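Nundholm Equipment Support Desk
Ticket 114 — Folding wheelchair, inpatient room
Category: Mobility equipment / patient room furniture
Priority: 4
Status: Open, awaiting part
Reported by: Kalliopi Moschos, ward administration
Assigned to: Ivars Juška, equipment support

Initial report

The folding wheelchair with the blue fabric seat does not open fully when taken from storage. The seat remains slack and the two sides lean toward each other. Staff are able to press it open by hand, but the chair is reported to close slightly when pushed over the threshold of the room. The chair has been withdrawn from patient use pending inspection. Please advise whether it should be repaired or replaced.

Response, Ivars Juška, 9:04

Thank you for the report. Before an inspection is arranged, kindly confirm the following:

Are both parking brakes released when the chair is being opened?
Is the chair opened by pressing down on the seat edges, or by pulling the handles apart? The second method does not seat the cross-brace.
Is anything caught in the folding frame, such as a strap or a blanket?

Reply, Kalliopi Moschos, 9:40

Brakes were released. I understand that several members of staff have been pulling the handles apart. A strap was found wound once around the cross-brace and has been freed. The chair now opens further but the seat is still not flat.

Inspection note, Filippos Theodorakopoulos, 13:15

Chair examined in the room, beside the bed. Findings are as follows.

Cross-brace: center bolt present, no play. Pivot points dry; lubricated.
Rear wheels: both run true. No loose spokes. Tire wear acceptable.
Seat rail, left side: plastic guide cracked at the rear end. The rail does not drop into it completely, which accounts for the closing movement at the threshold.
Upholstery: stitching sound. Some stretch in the fabric, within the limit for continued use. Replacement not requested at this time.

Action: one seat rail guide ordered from Fakwood. The supplier lists the part as available in October. The chair may be kept in the room but is not to be used for transfers until the guide has been fitted.

Comment, Nusrat Bandara, ward manager

Noted. Please keep the chair clear of the bed rail so that the rail can be lowered — we had difficulty with this earlier in the week. I have asked staff to open all folding chairs from the seat edges in future. A loan chair would be appreciated if the part is delayed.

Comment, Ivars Juška

A loan chair has been reserved under this ticket. Photographs of the chair are attached.

Attachments

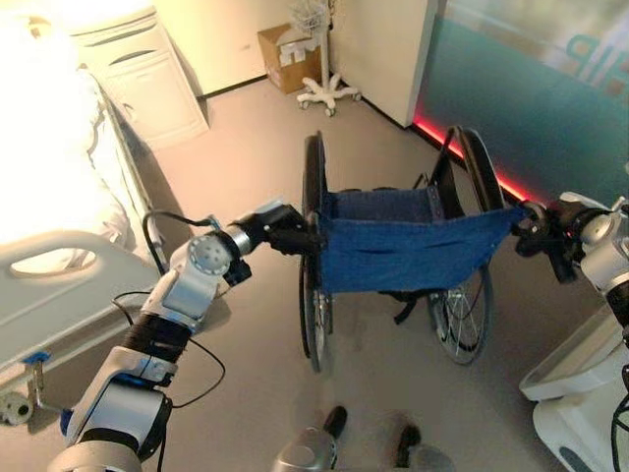
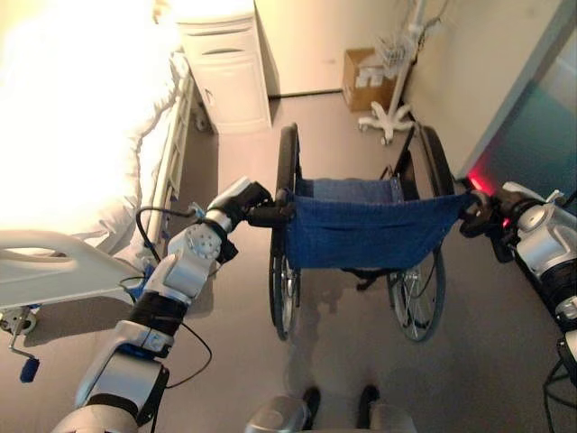 Ticket 114, attachments: folding wheelchair, blue fabric seat and back, with both rear wheels.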